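The arm project, part 3: moving to the kitchen counter

January was mostly spent on the gripper. I had been driving it through a script called Ruggiero, which I wrote in a hurry and have now replaced with a tidier one called Gusar. It does less, but it stops when I tell it to.

I also went over every screw on the finger linkage. The pivots are easy to overtighten, and then the fingers drag. I opened and closed it 300 times at the slow setting and checked them all again. 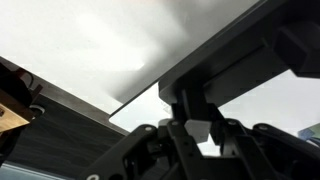

The finger linkage from underneath.

After that I moved on to the workshop kitchen at Skando. The job is simple to describe: pick up a small bowl from the counter, move it along and put it down. The counter is white and so is the bowl, so finding the rim is the hard part. I have limited the gripper to a low force and a slow approach, with a pause of up to 2000 milliseconds before it closes.

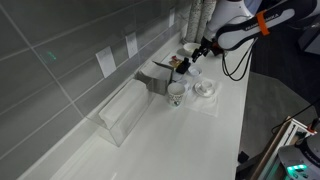 What still needs doing

The cables are my main worry. They loop out quite a way from the wrist, and I want them clear of the cups before I try longer moves. I have ordered clips from Ulent, a bag of 100, far more than I need.

I also want to store a safe position above the counter, clear of the tap and the stacked cups, and have every run start from there. 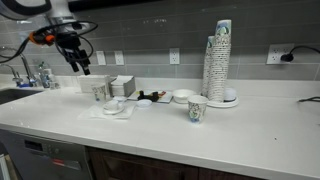
Next time

Saucers, probably on Wednesday evening. They are flatter than the bowls and I expect to change the fingertips.

Contact | Copyright, all posts and photos | Back to top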